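Nascombe group trains grasping policy on simulated desktops

Researchers at Nascombe have reported a training method in which a manipulation policy learns grasping entirely in simulation, with object placement, shadows and background furniture varied between episodes. The work was led by Jiahui Luo and Deepak Dubey.

The policy was trained on 1,125 rendered episodes and evaluated over 400 further simulated trials using 18 object models left out of training. Success was scored by whether the gripper held the target object without touching its neighbors. According to Luo, varying the shadows reduced failed grasps by 14 percent compared with a fixed-light baseline.

Most remaining errors involved small, pale objects with low contrast against the tabletop. The test layouts mix such items with ordinary desk equipment. In one rendered layout, the gripper is closed on an upright cylinder, with a translucent block, a mouse on a yellow pad and a propped smartphone also on the white table. 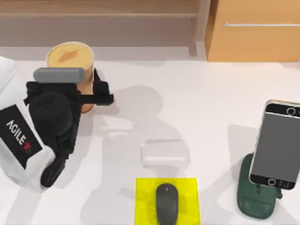 Next steps

Trials on physical hardware are planned at the Illwood laboratory under Kanchan Saxena, beginning in December.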